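Reviews > Robotics > Hand-held grippers

Groltus hand gripper pair: setup and care after 181 hours
By Stefaniia Panasiuk

Our group at Bresbridge bought the Groltus pair for 2860 dollars, and I am the person who prepares it each morning. So this review is mostly about setup and maintenance. I do not discuss the software for training.

The mounting is simple. Each marker cube goes on with two screws, and the key is in the box. I recommend to tighten them by hand and check again after the first hour, because on our left unit the cube became loose twice. If the cube moves even a little, the calibration must be repeated.

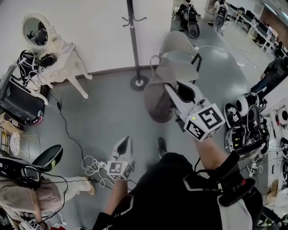

Calibration itself takes 8 minutes when the light is even. Near a window I needed more attempts. The manual from Kalwood, who sells the kit here, describes this step in one short paragraph, and it is too short. Write down the jaw zero value before you start. I did not, and lost an afternoon.

For a test I always use soft things on a coat rack. Fabric shows quickly if the jaws close unevenly.

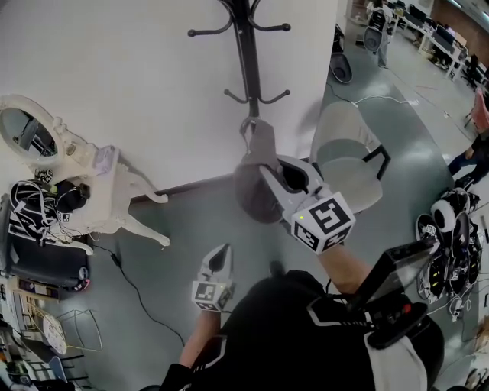 Right gripper closed on gray fabric at the lower hook of the rack.

The fingers need the most care. Dust from textile collects in the jaw, and I clean it with a dry brush at the end of the day. Alcohol made the surface of one finger sticky, so I stopped using it. A spare finger set from Hutsuliak fits well and costs less than the original.

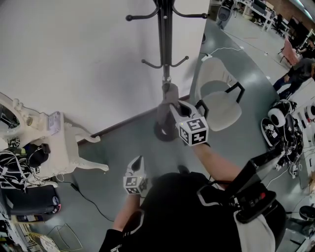 Reaching to the rack with the right gripper, the left one held tip up.

One repair until now: the trigger spring of the right unit. The part came in December, after a long wait, and the change was not difficult, but the housing clips are thin. Open them slowly.
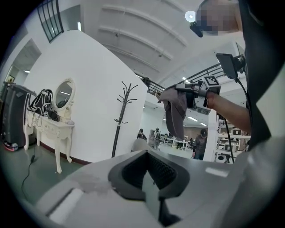 My other complaint is the weight. With the cube, one unit is 305 grams heavier than our old model, and after a long session the wrist feels it. The cable exit could also be better protected.

I would buy the pair again, with one spare spring in the same order.

Related reviews
Marker cubes, printed or bought
Brushes for cleaning small jaws
Hutsuliak spare fingers, first look

Reviews Guides Parts Contact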